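Page 13 of 17

Re: Electron microscope prep, what am I doing wrong?

mothwing_lab
So I got four hours on the Gasari at Bainbridge on Tuesday and every single slice of my polymer came out wrinkled. I cut them at 184 nanometers. Too thick? My labmate says blame the knife.

KettleDrum
Way too thick for that scope, go under a hundred. Leave the knife alone!

Tài Đồng
I'd disagree with Kettle. I've run thick sections on a Gasari for years (soft stuff, mostly rubber blends) and got decent pictures. Wrinkles come from how you pick them up off the water. Are you using a loop or coming up from underneath with the grid?

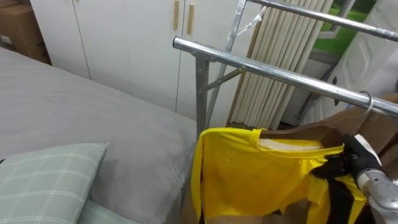 Page 14 of 17

mothwing_lab
From underneath. Didn't know there was another way, oops.

KettleDrum
OK, the loop is worth a try, I'll give Tài that. But thick sections still blur on you, and I'm not budging on that one.

Tài Đồng
Blur, sure, a bit. She asked about wrinkles though :)

pogo1714
Has anybody tried the Clevura grids? Mine came last week and they feel flimsy to me.

mothwing_lab
Nope, we only have the Wonholm ones. I'm booked again in April, so I'll cut one batch thin and one thick and use a loop for both.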